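Body & Breath > Reviews > Mats and Props

Heresgate Acupressure Mat: Two Months on the Spikes

2018-06-03
By the Reviews Desk

I should say up front that I came to this one with my arms crossed. I already own a foam roller, a strap, a pair of cork blocks and a wool blanket, and most evenings the blanket is all I use. So when the Heresgate mat kept turning up in my feed with its promises about circulation, sleep, digestion and "energetic clearing," my first thought was that anything claiming to fix that many things probably fixes none of them.

I bought it anyway, in April. It cost 90 dollars, which seems like a lot for a slab of foam with plastic points glued to a cotton cover. You also get a small half-round pillow, covered in the same points, and a booklet. The booklet is mostly adjectives. It tells you to lie down for 20 minutes and "let the body remember." Remember what, it doesn't say.

The first night hurt. I lasted 9 minutes in a T-shirt and got up with a back that looked like a waffle. The second night was a bit better. By the end of the first week I could do the full session bare-skinned, and I'll admit that somewhere past the halfway point the prickling turns into a warm, heavy feeling that I liked. Did I sleep better afterward? Some nights. I also slept better on some nights when I just lay on the blanket for the same length of time with my phone in another room. I tried to be fair about this and alternated for 2 weeks, and I couldn't tell you from my notes which nights were which. 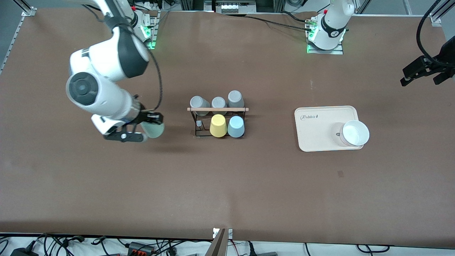 Storage is where the Heresgate really starts to lose me. It won't fold, it doesn't want to roll, and the points grab at anything they touch, including a sweater I was fond of. The carrying bag is cut so close that getting the mat into it is a workout of its own. I keep thinking somebody should sell it with a proper stand. The cup rack in the photo has the right idea: black metal, a light wooden rod across the top, cups upside down in two rows, everything with a spot to go back to. A bigger version of that rod and I could drape the mat over it and be done. As it is, mine leans behind the bedroom door and slides down whenever the door moves.

Build quality is mixed. The foam has held its shape. The cover zips off for washing, hand wash only, but the zipper is thin and already catches at one corner. Three of the plastic disks have come loose from the pillow, and the glue underneath is yellow and brittle. I wrote to Heresgate about it and got a form reply pointing me to the 100-day guarantee, which covers the mat and excludes the pillow.

I've also tried the Tavares mat, which a studio near me keeps in its prop closet. The points are duller and the foam is thinner, so you feel the floor through it, but the disks are stitched on and it rolls up with a strap. For a beginner I'd pick that one.

If you like strong sensation and have a place to keep it, the Heresgate is a decent mat with a silly booklet. I'm keeping mine until the zipper goes. The pillow is already in a drawer.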